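Ticket 747: Sort task – episodes failing review, table labels and end-of-episode rule
Queue: Bench practice
Site: Clundbridge
Opened by: Nayeli Rengifo
Assigned to: Radomir Petkov
Priority: Normal
Status: Closed, rule sheet updated

Nayeli Rengifo
Review bounced 86 episodes from the two-basket sort task. The reject code is the same on all of them: "end state unclear." The operators say they followed the sheet. I read the sheet again and I think they did. The sheet says an episode ends when the last item is in the correct basket. Review is marking against a different line, the one in the Nalanska practice guide that says the hand must be clear of all containers before the stop.

I need to know which one applies before we run more. The bench is set up and ready to go.

Radomir Petkov
Taking this. Can you tell me which revision of the sheet is taped up at the bench? There are two in the shared folder and neither has a date in the footer.

Nayeli Rengifo
The one with the Wustach header. Section 4 is "Ending an episode" and it's one sentence long.

Radomir Petkov
OK, that's the old one. The newer one has four sentences in section 4, but it still doesn't say anything about the hand. So the operators are right that they followed the sheet, and review is right that the guide asks for more. The guide wins where the two disagree. That's on page one of the guide, but I don't expect anyone at the bench to have it open.

I went through a batch of the rejects. They fall into two groups:

Group A: item is in the basket, fingers are open, but the hand is still over or inside the basket when the operator stops.
Group B: item is in the basket, hand is moving away, stop comes before it passes the rim.

Both are the same problem. I would not call either one an operator error.

Ruth Llanos
Adding something from the review side. A second thing came up while we were marking these. The instruction text says "stationery" for the second category and the table says "office supplies." We didn't reject for it, but two reviewers asked if it was the right table. The words should match exactly, including lowercase.

Nayeli Rengifo
The table was lettered before the instruction text was final. I can redo the lettering or you can change the text. Changing the text is less work for us.

Radomir Petkov
Change the text. Syahrul, can you do that in the task file?

Syahrul Goh
Done. Task file now says "fruits" and "office supplies," both lowercase. I checked the other sort tasks while I was in there. The Torres bench has the same mismatch on one label. I opened a separate ticket for that one so it doesn't get lost in here.

One question. If someone bumps a basket and it ends up at an angle or slides over part of its label, is that a reset or do they keep going? The sheet doesn't say.

Radomir Petkov
Keep going, as long as the label can still be read in full. If any letter is covered, stop, discard and reset. An angled basket is fine. We want some variation in basket pose anyway, and operators should not be squaring them up by hand between items.

Albertina Lobo
Safety note while we're editing the sheet. I've seen people reach across the table to straighten an item while the arm is still live. The rule is the same as on every other bench – arm to hold, hold light on, then hands on the table. It needs to be on this sheet too. Right now it's only on the wall by the door.

Also, please put the stop distance in the sheet as a thing people can see. "Clear of the container" will be read five different ways.

Radomir Petkov
Agreed on both. For the distance I'd like to use the rim. Whole hand outside the rim, thumb included, then hold still, then stop. The thumb is the part people miss. On this hand it sticks out to the side, so the fingers can look clear while the thumb is still over the basket.

Nayeli Rengifo
That matches what I see at the bench. People watch the fingers.

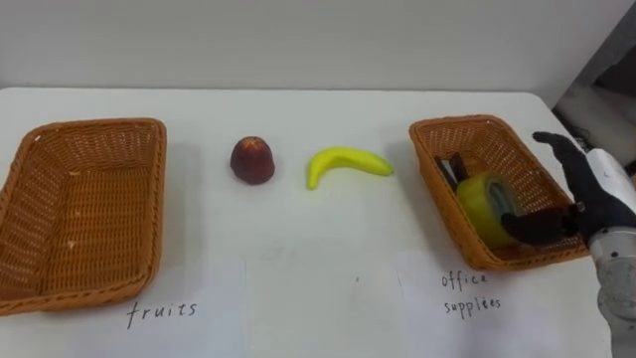 Going by the rim would also give us the same rule for both sides of the table. I'd like it written so it covers items still waiting in the middle. Some operators think they have to finish all the items before any retreat counts.

Radomir Petkov
No, the retreat applies after every item, whatever is left on the table. Draft text for section 4:

4.1 After each item is released, move the hand fully outside the basket rim. Fingers, thumb and palm.
4.2 Do not push or nudge an item once it has been released inside a basket.
4.3 Labels on the table must be readable in full. If a basket covers any letter, discard and reset.
4.4 After the last item, clear the rim, hold still, then stop the episode.
4.5 Put the arm on hold and check the hold light before reaching over the table.

Ruth Llanos
4.2 is going to catch people. Can we accept a push if the item was released partly on the rim and would have fallen out?

Radomir Petkov
Yes. I'll change 4.2 to say "once it is resting inside a basket." If it's on the rim it isn't resting inside.

Ruth Llanos
Fine with that. What happens to the 86?

Radomir Petkov
Group B can be kept for the grasp and transfer segments, with the end trimmed. That's 42 of them. Group A gets dropped from this task. Please don't re-mark them as passes, even where the placement itself looks good.

Albertina Lobo
Read the draft. 4.5 should be first in the section. Otherwise approved.

Radomir Petkov
Moved to 4.1 and the rest renumbered. New sheet is in the shared folder with a date in the footer this time. The old Wustach sheet is in the archive folder.

Nayeli Rengifo
New sheet is up at the bench, old one is in the recycling. I walked both shifts through the thumb part. Closing.

Closed October 14, 2022
Linked: Torres bench label mismatch (open, Syahrul Goh)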